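Brovetti Opens Lusberg Test Hall to Visitors

LUSBERG, 21 February 2025 - Brovetti held an open day at its Lusberg test hall for customers and technical schools. The program covered arm setup, gripper selection and tabletop sorting. Each demonstration ran 60 minutes. 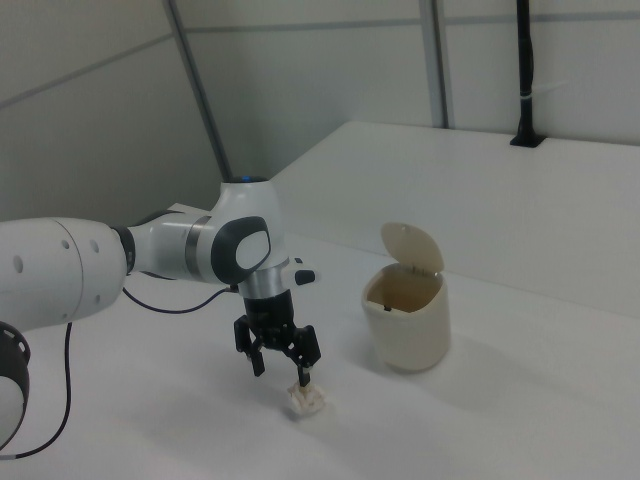 Vieira Press Office

The sorting station pairs a white arm and a two-finger gripper with a small lidded trash bin. The task is to pick up crumpled paper and drop it in the bin. Paper balls vary in shape and give under pressure, so grip force and approach height are set before each run.

Visitors in groups of 6 could change both settings at the operator desk and repeat the run.

A second open day is planned for May at the Restden site. Registration is through the Brovetti sales office and is limited to 99 places.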